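How to Replace a Worn Lead Screw Nut on a Small Linear Slide

Last updated: 10th June

5 min read

If your slide has started to clunk every time it changes direction, the nut is the first thing I'd look at. The screw itself is steel and tends to outlive everything around it. The nut is usually plastic or bronze, and it's the part that's meant to wear out. Swapping one is a nice quiet hour's work, and you don't need much beyond hex keys and a dial indicator.

I'm doing this on a Naketti bench slide with an 8 mm screw, but the steps are much the same for any little slide with a flanged nut bolted to the carriage.

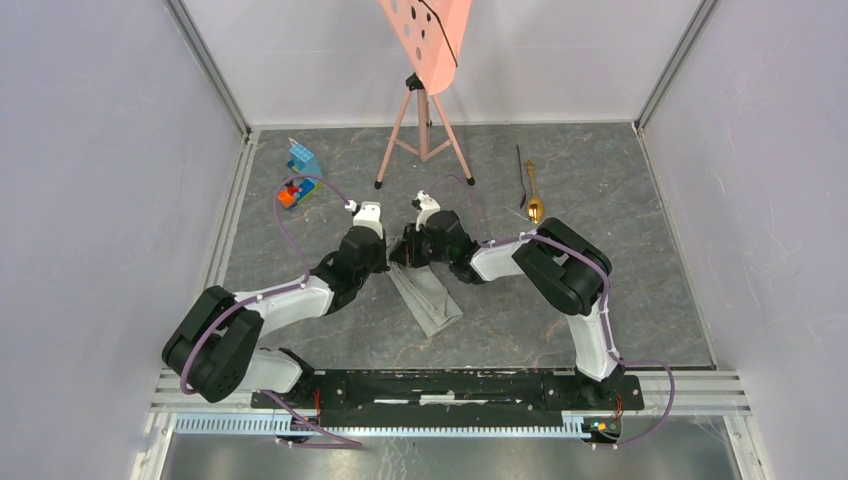
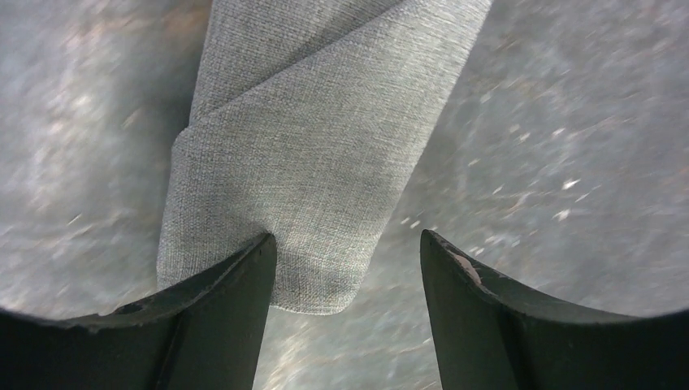
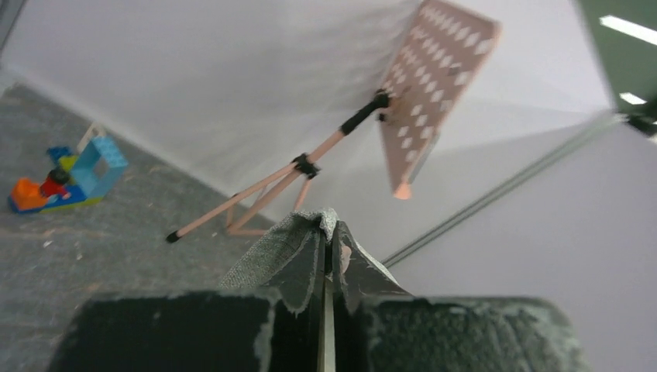
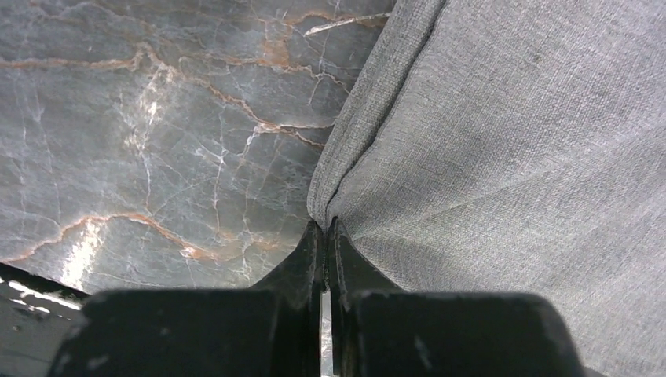 Check that it really is the nut

Set your dial indicator against the carriage and zero it. Now push and pull the carriage by hand, along the direction of travel, with the screw held still. If the needle moves more than a hair, there's play somewhere.

Before you blame the nut, put the indicator on the end of the screw and do the same thing. If the screw moves too, your end bearing is loose or shot, and a new nut won't help you one bit. I once changed a perfectly good nut on my old Siter slide because I skipped this, and I felt pretty silly when the clunk came right back (it was a set screw on the bearing collar — two minutes with a hex key).

Mine showed 54 hundredths of a millimeter at the carriage and nothing at the screw, so off it came.

What you'll need

- The replacement nut, same diameter, lead and hand as the old one
- Metric hex keys
- Dial indicator on a magnetic base
- Lint-free rags and some isopropyl alcohol
- Dry PTFE lube for a plastic nut, light grease for bronze
- Masking tape and a marker

A word on ordering. Lead and pitch are different things, and people mix them up all the time, me included. Pitch is the distance between neighboring threads, lead is how far the nut travels in one full turn. On a single-start screw they're the same. On a four-start screw with 2 mm pitch, the lead is 8 mm. Count the starts at the end of the screw before you order anything! Mine came from Vanhove and it fit first time.

Taking the old nut off

1. Unplug the power supply. If the slide is vertical, block the carriage up so it can't drop.

2. Run a strip of tape along the base and mark where the carriage sits and where the home switch trips.

3. Loosen the coupling on the motor side only. Leave the motor bolted down.

4. Take out the flange bolts on the nut. There are four on mine.

5. Undo the end bearing block farthest from the motor and slide it off the screw. Watch for shims! They're thin, they stick to the grease, and then they fall on the floor.

6. Spin the old nut off the end.

Clean the screw

Wrap a rag with a little alcohol around the screw and turn the screw through it, so the rag follows the thread. Keep going with fresh rags until they come away clean. If you feel a burr, dress it very lightly with 600 grit paper and then clean the whole thing all over again. A bent screw is a different job, so roll it on something flat and look for daylight under it.

Fitting the new one

Thread the new nut on by hand. It should go smoothly the whole length with no tight spots. Put the bearing block and shims back, then start the flange bolts but leave them loose. I really mean loose, so the nut can float.

Move the carriage up close to the motor end and snug two opposite bolts. Run it by hand to the far end. If it gets stiff, back the bolts off and let the nut find its own center, then try again. My friend Liesl Grabner does this three or four times on every slide she builds, and hers are a lot smoother than mine.

Once it runs free end to end, tighten the bolts a little at a time in a cross pattern, then do up the coupling.

Running in

Plug it back in and run the carriage back and forth at low speed for a while. I gave mine about 2,000 strokes overnight, then wiped the screw, put on fresh lube and checked the play again. Re-home the axis before you cut or place anything, and peel off the tape.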